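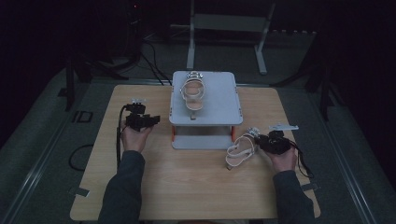 Temps de lecture : 3 minutes

Dakero : questions fréquentes sur l'enregistrement et la relecture des démonstrations

Cette page concerne le logiciel installé sur les postes de Vilport. Pour le câblage et les supports, voir la documentation matérielle de Grelora.

À quoi sert Dakero ?
Dakero enregistre les démonstrations faites avec deux pinces tenues à la main, synchronise les flux et produit des épisodes utilisables pour l'apprentissage d'une politique de contrôle. Il ne pilote pas le robot. L'exécution passe par Teixeira, notre module de planification.

À quelle fréquence les données sont-elles enregistrées ?
L'ouverture et la pose des pinces sont échantillonnées à 50 Hz. Les images gardent la cadence de la caméra et sont associées à l'échantillon le plus proche au moment de l'export.

Pourquoi mon épisode est-il marqué « désynchronisé » ?
L'écart entre l'horloge d'une pince et celle de la caméra a dépassé 40 ms. Redémarrez le service d'horodatage, puis relancez l'épisode. Les épisodes déjà marqués restent sur le disque mais sont exclus de l'export par défaut.

Gauche et droite sont inversées à la relecture. Que faire ?
Ouvrez le fichier de configuration du poste et échangez les deux identifiants de port. La correction s'applique aux épisodes suivants. Pour les anciens, utilisez la commande dakero swap sur le dossier de la session.

Faut-il recalibrer quand on déplace la table ?
Oui. Le repère de travail est lié au plateau. Si celui-ci a bougé, même légèrement, refaites la calibration de la caméra. Un changement d'objet ne demande rien.

La perception gère-t-elle les objets en boucles ou en sangles ?
En partie. Le module de segmentation isole correctement une pièce blanche sur un fond clair si le contraste est suffisant. Deux pièces semblables posées à des hauteurs différentes sont suivies séparément. Quand les boucles se recouvrent, l'estimation de pose devient instable ; nous conseillons alors le mode « points de saisie », qui n'essaie pas de reconstruire l'objet entier.

L'éclairage faible pose-t-il problème ?
Le suivi des pinces le supporte assez bien, la segmentation moins. Fixez l'exposition à la main avant la session. L'exposition automatique crée des sauts de luminosité que le filtre prend parfois pour un mouvement.

Combien d'épisodes faut-il ?
Pour une tâche à deux mains simple, commencez par 300 épisodes valides. Au-delà de 1 000, vérifiez d'abord la variété des positions de départ.

Quel est le format d'export ?
Un dossier par épisode, avec la vidéo, un tableau des poses et un fichier de métadonnées. La conversion vers le format de Teixeira se fait avec l'option --planif. Depuis la version de septembre, les noms de dossiers n'acceptent plus les espaces.

Peut-on supprimer un épisode raté pendant la session ?
Oui, avec la touche Suppr, tant que l'épisode suivant n'a pas démarré. Après, passez par l'onglet Révision.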